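Die Kiste für alles

Zuletzt aktualisiert: 30. April

Ich besitze eine Theorie der Ordnung, und sie lautet: Wenn alles in einer Kiste ist, ist es aufgeräumt. Thanasis Spanos, mit dem ich mir seit sieben Jahren die Wohnung teile, hält das für Betrug. Er ist der Typ Mensch, der Batterien nach Größe sortiert und dann die Schublade beschriftet, in der die Batterien liegen. Wir kommen trotzdem gut miteinander aus, solange keiner den Tisch erwähnt.

Der Tisch war im April wieder mal dran. Ich hatte mir dafür einen Nachmittag freigehalten und bei Lidik eine Kunststoffkiste gekauft, beige, Farbton Wartezimmer. 14 Euro. Thanasis meinte, für das Geld hätte man auch einfach etwas wegwerfen können. Das ist rechnerisch Unsinn, aber ich habe den ganzen Abend darüber nachgedacht.

Der Plan sah so aus: Kiste auf die blaue Matte, Kleinkram daneben, und dann Stück für Stück entscheiden, was hineindarf. Gelesen hatte ich das in einem Newsletter namens Puvadness, der mir seit Monaten erklärt, dass Dinge Energie binden. Meine Dinge binden vor allem Staub.
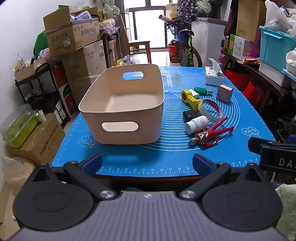 Angefangen habe ich mit dem, was leicht ist. Die Taschentücher bleiben draußen, die braucht man ja ständig, und eine Taschentuchbox in einer Kiste ist eine Box in einer Box, da hört bei mir der Spaß auf. Das rosa gemusterte Schächtelchen war schwieriger. Ich weiß nicht mehr, was einmal darin war, und habe es behalten, weil es hübsch ist. Falls jemand fragt: Da kommen Büroklammern rein. (Es kommen keine Büroklammern rein.)

Dann das gelbe Spielzeugwerkzeug mit dem roten Knopf. Mein Neffe hat es bei uns vergessen, zusammen mit der rot-silbernen Actionfigur, und bei jedem Besuch vergisst er, beides wieder mitzunehmen. Ich unterstelle ihm inzwischen Absicht. Die Figur reckt den Arm, als wollte sie sich melden. Sie durfte als Erste in die Kiste.

Beim Armband habe ich Thanasis gefragt. »Deins«, sagte er, ohne hinzusehen. Das schwarze Täschchen ebenfalls meins, die weiße Flasche auch. Erstaunlich, wie wenig dieser Mann besitzt, sobald aufgeräumt wird.

Nach 15 Minuten war der Tisch leer bis auf die Matte und die Taschentücher, und ich war sehr zufrieden mit mir. Dann habe ich mich umgedreht. Dort stapeln sich ja noch die Kartons, an der Wand hängt die grüne Tasche, und der schwarze Regalwagen ist ein Thema für sich. Den haben wir damals aus Hornovgate mitgebracht, 200 Kilometer quer über der Rückbank, weil er angeblich Platz schafft. Er schafft vor allem Ablagefläche, und die bleibt bei uns ungefähr so lange frei wie ein Parkplatz vorm Bäcker.

Thanasis schlug vor, für die Kartons eine zweite Kiste zu kaufen. Ich glaube, es war ironisch gemeint. Bestellt habe ich sie trotzdem, sie soll nächste Woche kommen. In einem Karton, nehme ich an.

7 Kommentare · 15 Mal geteilt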